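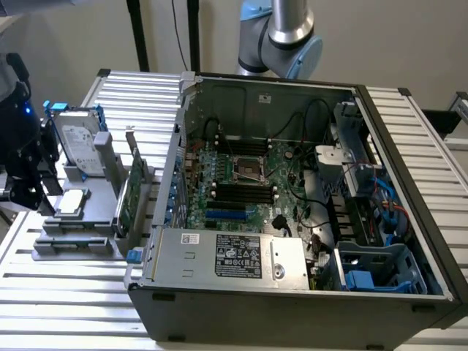 Figure 1. PC teardown station with an opened tower and the parts fixture at left.

Unit 11: Task allocation at a shared bench
Course notes, A. Gagnon

The case used in this unit is Tarulby, a refurbishing shop that takes in retired office PCs. Before the change, each technician opened a tower, pulled the parts, judged their condition and filled in the record. The job was one title with one pay grade. After the change, the handling of parts went to an arm and the rest stayed with the technicians under a new title, cell operator.

Note how the work divides. Handling is repetitive and can be given fixed positions. Judging condition (bent pins, swollen capacitors, missing screws) varies from unit to unit and was left with people.

The fixture sets the terms of the division. A part with a slot can be assigned to the arm. A part with no slot – loose cables, for instance – goes to a person by default.
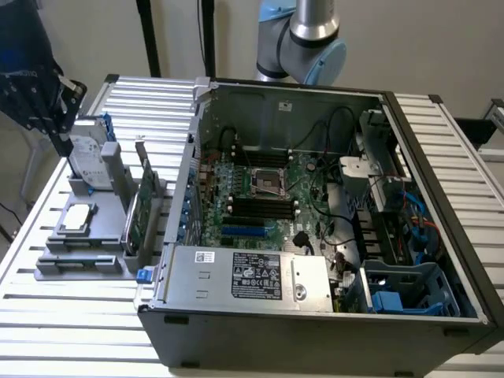 Figure 2. Hard drive held upright by the gripper at the fixture. The processor socket on the board is empty.

Effects on the operators, from the shop interviews:

Pace. Operators used to set their own order of work. The arm's program now sets it, and waiting time comes in pieces too short for another task.

Skill. Senior technicians kept the diagnostic work. New hires get less practice in removing parts by hand, and the shop now schedules 25 hours of manual teardown in training.

Records. Part numbers are logged at the fixture. Operators asked who may read the log and whether it counts toward their reviews. The question was open at the time of writing.

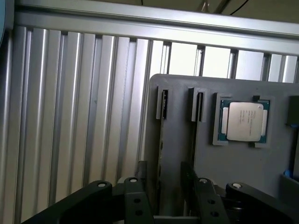
Tunach, December

Site notes, second visit. The view from the gripper shows a processor in its pocket with two card slots beside it. Printed text on the processor's metal cover is too small to read at this distance, so identification by camera alone should not be assumed in your task tables.

Reading for Friday: Ross, chapter on job redesign, pp. 50–71. Bring a task table for one job you know well, with a column for who handles exceptions.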